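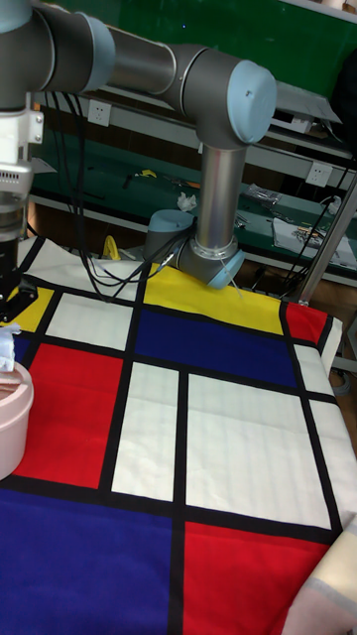 Skiloteo、格子柄テーブルクロス「Bonon」の教室向け供給を11月に開始

布製品の企画・製造を手がけるSkiloteoは、黒の太線で面を区切った格子柄のテーブルクロス「Bonon」について、学校や公共施設の教室を対象とした供給を11月に始める。初回の生産数は900枚。家庭向けには先行して販売しており、今回は注文単位、梱包、添付文書を施設での利用に合わせて改めた。柄と生地は家庭向けと共通である。

Bononの柄は、赤、青、黄、白の長方形を大小取り混ぜて配置し、境界をすべて黒線で仕切ったものである。同じ図形を一定間隔で繰り返す一般的な格子柄と異なり、一枚の布の中で区画の寸法がそろわない。青は濃色で、面積の大きい区画に割り当てられている。黄は布の一辺に沿う帯状の区画に使い、赤は大きな区画と端部の小さな区画の両方に置いた。残りが白で、縦長の区画と幅の狭い帯を含む。

教室での利用を想定した理由として、同社は机上の位置を色で伝えられる点を挙げる。「左の赤」「中央の白」のように区画を指定すれば、物の置き場所を口頭で指示できる。工作や調理の実習では、道具と材料、使用後のごみを区画ごとに分ける使い方を見込む。区画の寸法が異なるため、面積の必要な作業を大きい区画に、小物を狭い区画に割り当てることもできるという。

供給に先立ち、同社は流通を担当するDumineと共同で、19の教室に試用品を配布した。期間中は通常の授業や講座でそのまま使用し、終了後に担当者が記録用紙を返送する方法をとった。記録の対象は、敷設と撤去にかかる時間、布のずれ、しわの残り方、汚れの見え方、物の置き場所の定着度の5項目である。

敷設については、畳んだ状態から広げ終わるまでの手順に差が出た。黄の帯を机の奥側に合わせてから手前へ広げると、向きの確認が一度で済む。逆向きに敷いても使用上の支障はないが、区画の名称を左右で呼び分けている場合は指示と一致しなくなる。このため、教室向けの添付文書には「黄の帯を奥」とする基準の向きを図で示した。複数の机を使う教室では、全台の向きをそろえてから作業に入るよう求めている。 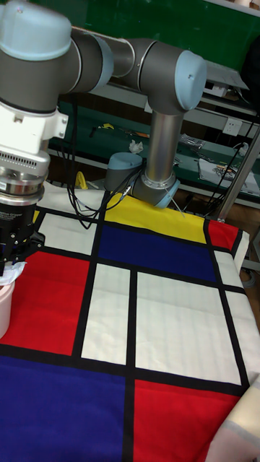 卓上の小物では、ティッシュの扱いに関する記入が多かった。箱のまま置くと区画を一つ占有するという指摘があり、カップや丸い容器に数枚を差して端に立てる方法が複数の教室から報告されている。底面積が小さいので、赤の区画の隅に置いても残りの面を作業に使える。一方、白い紙は白の区画に置くと見落としやすく、赤または青の区画を定位置とした教室では片付け残しが少なかった。この結果を受け、添付文書の配置例では、ティッシュや紙片など白い物の置き場を有彩色の区画に改めている。

汚れの見え方は色による差が大きい。白の区画では鉛筆の粉や飲料のしみが目立ち、濃い青の区画では糸くずと消しゴムのかすが目立つとの記入があった。黒板のある教室ではチョークの粉が濃色部に残る例も挙がった。同社は、使用後に布の上を乾いたブラシで一方向に払い、その後に外へ持ち出して振る手順を推奨する。先に持ち上げると粉が中央に集まり、畳み目に入り込む。

しわについては、畳んで保管した布に折り目が残り、背の高い容器を折り目の上に置くと傾くという報告があった。対策として、使用の10分前に広げておくこと、折り目が強い場合は裏から低温でアイロンをかけることを添付文書に加えた。長期の保管では、畳まずに芯に巻く方法を勧める。巻き芯は別売とし、教室向けの注文に限り同梱を選べる。

布のずれは、机の天板より布が大きく、端が垂れている場合に起きやすい。人の出入りが多い側に垂れ部分があると、衣服に触れて全体が引かれる。同社は通路側の垂れを短くし、反対側に余りを寄せる敷き方を示した。余った布を天板上に折り返す方法は、段差ができるため推奨していない。クリップの使用は差し支えないが、黒線の上で留めると線をまたいで生地が寄り、区画の角が合わなくなることがある。

柄の印刷工程にはJatoiの設備を用いる。教室向けの生産分から検査の項目を一つ増やし、黒線と色面の境界に白い隙間が出ていないかを全数で確認する。家庭向けでは抜き取り検査としていた工程である。色の濃度は生産の区切りごとに見本布と照合し、追加注文の際に既存品と並べて使えるようにする。ただし、洗濯を重ねた布と新品との色差は保証の対象に含めない。

洗濯は裏返して行い、初回は単独で洗う。漂白剤は使用できない。濡れた状態で重ねて置くと赤と青が白の区画に移るおそれがあり、脱水後は速やかに広げて干す必要がある。機械乾燥は縮みによって区画の直線がゆがむため、避けるよう表示した。

注文は5枚を一組とし、Dumineの施設窓口で受け付ける。家庭向けの1枚単位の販売は従来どおり継続する。試用に参加した教室には、改訂後の添付文書を別途送付する。配布済みの試用品は返却不要で、引き続き使用できる。区画の色を減らした仕様についても要望が寄せられているが、現時点で生産の予定はない。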